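Long boring drive in July, how do you stay awake and not go broke on snacks?

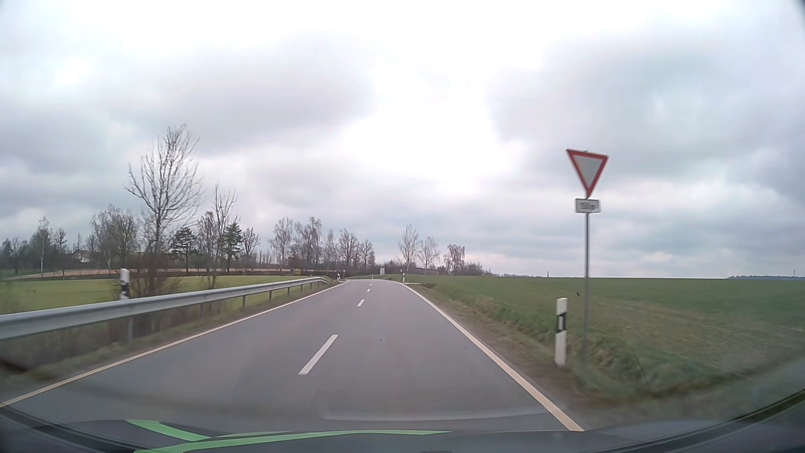

Page 1 of 3

Skurnent Community Help > Travel > Getting There

wheatpenny_47
Posted 13 Sep 2024

Okay so I did a really long drive by myself this past July to help my sister move, and I'm supposed to do it again next summer in the other direction with her cat. It was 1585 miles one way, and the first half is nothing but two-lane road through farm country, straight as a ruler, hardly another car for ages. I love it for the first hour. By hour three my brain is oatmeal.

What I did last time: coffee, more coffee, a family-size bag of sour gummies, and then a gas station burrito I'd rather not discuss. I spent way too much on junk and I felt awful both days. I also caught myself not remembering the last few miles, and that scared me enough that I pulled into a church parking lot and walked laps until my legs woke up.

So what do you all do? I'm looking for food ideas mostly, but also anything for keeping your head in it. I don't do well with audiobooks (I lose the plot and then I'm mad). My car is older, so no fancy cruise control, just the regular kind. I have a small soft cooler from Stendena that holds ice pretty well for a day. Budget is not huge. Oh, and I can't really share the driving, the cat has no license.

Thanks in advance!

We use cookies to remember your settings and keep you signed in. By continuing to browse you accept our cookie policy. Accept | Manage choices

butterbean_jo

Oh, I have so many opinions on this! I drive back and forth to my mom's four or five times a year and it's the same sort of road, all fields and sky, and I've messed up pretty much every part of it at least once.

First thing, the not remembering the last few miles part. Please take that seriously. If you're getting that, no snack is going to fix it, you need to stop and sleep. I don't mean open the window and crank the radio, I mean park somewhere safe and close your eyes for twenty minutes. I set the alarm on my phone and drink half a cup of coffee right before, so it's kicking in when I wake up. Then I give myself a few minutes before I start driving again because I'm groggy as anything.

And split the trip up more! You said "both days" so it sounds like you did that whole distance in two days by yourself?? I wouldn't. I cap myself at 400 miles a day now. I used to think that was a grandma number and now I think grandma was onto something. Yes it's more motel nights, but with what you save by not buying dinner out of a gas station you get a little of it back. With a cat you'll want shorter days too. Call the motel yourself and ask about pets, don't trust the little paw icon on the booking page. I've shown up with a dog and been told no at ten at night.

Food. Your cooler is fine. Here's what goes in mine:

Hard boiled eggs, already peeled (peeling them in the car is a nightmare, ask my floor mats)
String cheese
Grapes, washed and frozen the night before
Turkey rolled up with a pickle spear inside, no bread
Cold brew in a jar, and two bottles of water for every one of those

Then outside the cooler I keep pretzels and a bag of sunflower seeds in the shell. The seeds are the real trick for me. It's just enough fiddling to keep my mouth busy, and they last forever. Bring a cup with a lid for the shells - I like one with a wide bottom so it doesn't tip over. If you find you're fussing with them instead of watching the road, skip them and chew gum.

I eat small and often and save the sweet stuff for the last stretch. A big lunch wipes me out. I figured I was just a sleepy person until I quit stopping for burgers at noon, and what a difference.

For your head, since audiobooks are out, try old radio comedy or a trivia podcast. There's no plot to lose. I yell the answers. I also sing, very badly. And I turn the cruise control off for a while when it gets dull, it keeps my foot and my brain talking to each other.

ron_on_the_road

Agree with most of that. Gum and cold water. Stop every two hours whether you want to or not, get out, walk around the car, check your tires while you're at it. Fill up at half a tank out there, stations can be far apart and some close early.

Never use those caffeine pills. Had a bad time with them.

dillweed3000

I can't help on the food because I live on beef jerky and my doctor has thoughts about it. But for the cat, start leaving the carrier out in the living room a month ahead with a blanket in it, feed her in there, then take her on little rides around the block. Ours screamed for the first hour of our move and then slept the whole rest of the way. Put a puppy pad under the blanket and pack more pads than you think. Don't ever open the carrier with a car door open, even at a quiet stop.

Also get sunglasses you like. Squinting all day made me more tired than the driving did. Mine came from the drugstore rack and they're fine.

wheatpenny_47

Thank you, these are great! Yes it was two days and no, I'm not doing that again. Frozen grapes are going on the list, and I'm going to try the carrier thing this week since she already hates it. butterbean_jo, do the eggs stink up the car? Asking for the cat.

butterbean_jo

A little bit! Keep them in a jar with a tight lid and eat them at your stops with the windows down. She may want some.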